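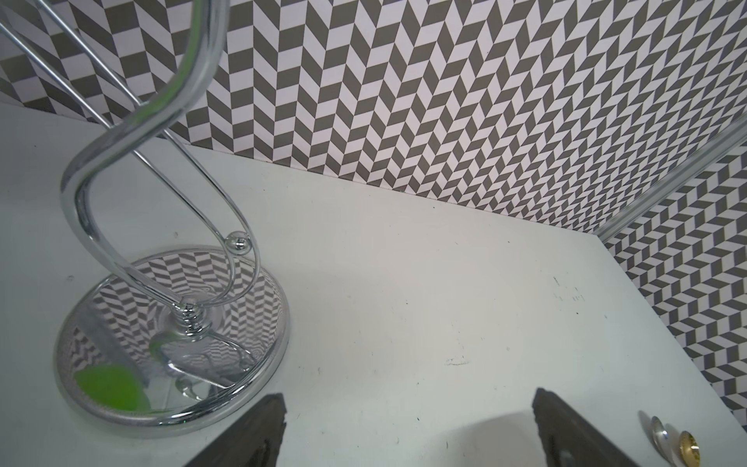
Bhupendra Bansal objects that a demonstration shows a machine on its best day and therefore teaches very little. The objection has been put to authors of this book more than once, and the present chapter is arranged as an answer to it. A demonstration is a poor test of a machine if the visitor only watches. It is a fair one if the visitor arrives with questions, a notebook and some idea of what the operators were free to choose.

# Chapter 7: Reading a Demonstration

## 7.1 What the visitor is shown

The examples in this chapter come from an open day at the Grumcombe works, where the handling section ran its bench from ten in the morning until four. The bench work concerned small and awkward household articles. The programme sheet gave each visiting party a slot at the bench and a short talk beforehand, with the controller cabinet open for inspection in the next bay.

Three kinds of choice are made before any visitor enters the room. The first is the choice of objects. The second is the choice of surroundings: the surface, the walls, the lighting. The third is the choice of what counts as a success. A visitor who can state all three has understood most of what a demonstration has to offer.

Polished metal deserves particular attention. A mirror-finished part carries the pattern of whatever stands near it, so a vision system must separate the outline of the object from the image on its surface. A strongly patterned wall makes this harder. Coins raise a different difficulty – they are thin, and a two-fingered gripper has little to close upon unless the coin can be tilted or slid. 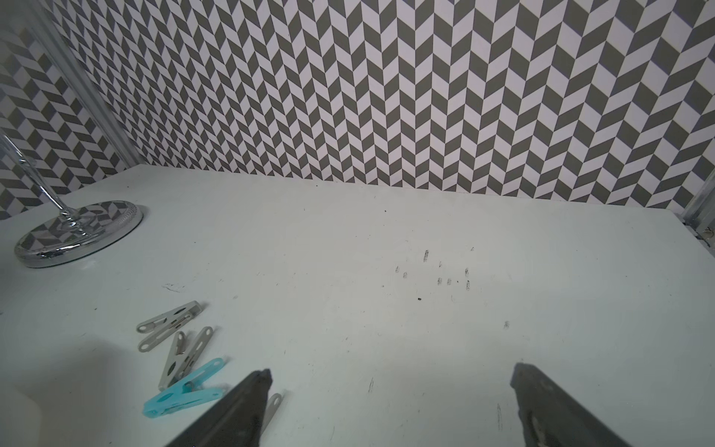 *Fig. 7.1 Open gripper beside a pile of clothespins; polished stand to the rear.*

## 7.2 Piles and single objects

Clothespins are a useful article for study. Each is light, narrow and jointed, and in a pile they lie across one another. To lift one, the machine must decide which is uppermost, find a place on it where the fingers can close, and approach without pushing the rest apart. A program that handles single pins well may do badly with crossed ones. The visitor should therefore ask to see both cases, in that order.

The clearance round a gripper finger also matters. The fingers take up room of their own, and an object that could be held in the open may be out of reach beside a taller neighbour. We return to this in section 7.5, where the finger is treated as a wedge of known width.

## 7.3 The record of trials

The Grumcombe talk referred to two logs. The shorter, known as the Droltum log, held 500 attempts on single objects. The longer, the Droron log, held 3,116 attempts, of which 800 were made on piles. These figures say nothing about success until the rule for success is given. In the Droron log an attempt was counted as good if the object left the table and stayed between the fingers for 2 seconds. A pin dropped after that time was still a good attempt.

Readers may find this rule generous. It is at least stated, and a stated rule can be applied again by someone else. The method of Ertürk, used later in the chapter, adds a placing step and counts the attempt only when the object has been set down inside a marked area.

## 7.4 Preparing for a visit

Before attending a demonstration, write down the following:

- the objects you expect to be handled, and one you would like to see added;
- the rule for success, as given in the programme or by the operator;
- who resets the table between attempts, and whether objects go back to the same positions;
- what happens after a failed grasp – a second attempt, a halt, or a call to the operator.

During the visit, enter each attempt on a separate line, including those the operator describes as a warm-up. The form in Table 7.1 has a column for these. Do not fill in the result column from memory on the way home.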